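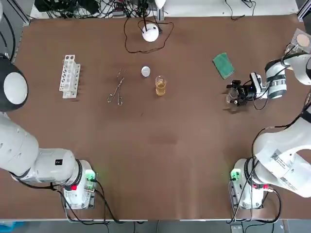 Avville Brook and Wells Group
Minutes of the meeting held in December 2019

Chair: Carol Hartley
Notes: Milagros Sepúlveda

1. Minutes of the last meeting
Agreed, with one correction. The footbridge under item 4 should read Sareo Bridge, not Mill Bridge.

2. Matters arising
The parish has written back about the blocked drain on Huenchumán Lane. They say it belongs to the highways department. Highways said in April that it belongs to the parish. Carol will send each of them a copy of the other's letter and ask for one name to deal with.
The fallen willow below the weir has been cut up and taken away. The stump stays for now.

3. Brook levels
The brook came over the lower path twice since the last meeting. The gauge board at Sareo Bridge is hard to read from the bank because of algae on the lower part. It can be cleaned with a stiff brush when the water drops, and Milagros has offered to do this. Members taking readings should write down the time as well as the height – several entries in the book have no time and can't be used.

4. Well water
Milagros reported on nitrate. Three households on the Rumevari side have asked for repeat tests before spring. Bottles should be filled to the shoulder, labelled with the house name and date, and kept in a fridge until handed over. Two bottles last time came without labels and had to be thrown away.
It was asked whether we should test for lead too. Carol thought this was worth doing in the older houses, where the pipes may never have been changed. A price will be brought to the next meeting. 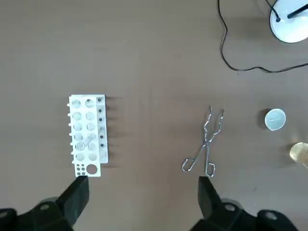 Test tube rack, item 4.

5. Letter to householders
The draft was read out. It was felt to be too long and the second paragraph was taken out. The words "at risk" are to be changed to "worth checking". The letter will go to all 111 addresses on the list, by hand where possible.

6. Money
The grant of £2000 has been received. It has to be spent on testing and on the gauge, and receipts must be kept. Hire of the room goes up by £5 a session in the new year. Members agreed to stay where we are, as the other hall has no parking.

7. Questions from members 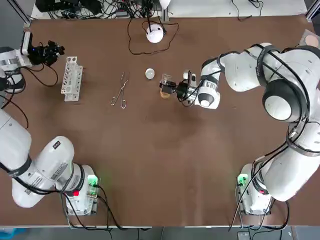
Should a well be tested again after the brook has flooded?
Wait until the water has gone down and the well has been pumped through, then send in a sample. Boil drinking water until the result is back.

A member from Huenchumán Lane asked if the group could lend out the long-handled sampler. Agreed, provided it is signed for in the book and rinsed before it comes back.

8. Any other business
The noticeboard key is missing. Would whoever had it last please return it to Carol.
The map of the wells still shows the old boundary at Rumevari Farm – to be redrawn.

Next meeting: date to be fixed once the room diary is out. Apologies to Milagros, please.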